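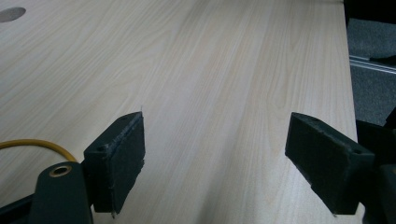

## Covering an unused cable hole in a pale wood-grain desk

**Posted by etimero_desk**

I have a second-hand table with a pale laminate top in a wood-grain pattern, and there's a round cable hole near one corner. It didn't come with a cap. I don't run any cables through it, and pens keep dropping onto the carpet. I'd like to close it off so I can slide paper over that corner without it catching. The grain is fairly light, so a black cap would stand out more than I want. Has anyone found something close in colour? I'd also like to keep the option of using the hole later, so no filler please. Budget is small.

---

**zapata77**

Measure the hole first, straight across the inside, in both directions. The sizes aren't as standard as the shops make out. Mine took a 77 mm cap and the local place only stocked smaller ones.

What you want is sold as a blanking cap or a grommet cover. The plain ones sit slightly proud of the top, so paper will still catch a bit on the lip. If that bothers you, look for a flush one, but those usually need a shallow recess cut around the hole, and I wouldn't do that to laminate. It chips.

For colour, beige or light grey is the easiest to find. I got mine from Dumton for $4 and it has stayed put since March. Wipe the edge of the hole before you push it in. If it's loose, wrap one turn of cloth tape around the collar.

---

**Zarka_shed**

just put the lamp on it

---

**quietcorner400**

Another way is wood-grain contact film on a thin disc. Cut the disc a little wider than the hole, cover it with the film, then fix it down with a few dots of removable putty. Line the grain up with the table before you press it on. It won't match exactly, but it's less obvious than a plain cap. Don't lean on it with an elbow if the disc is only cardboard.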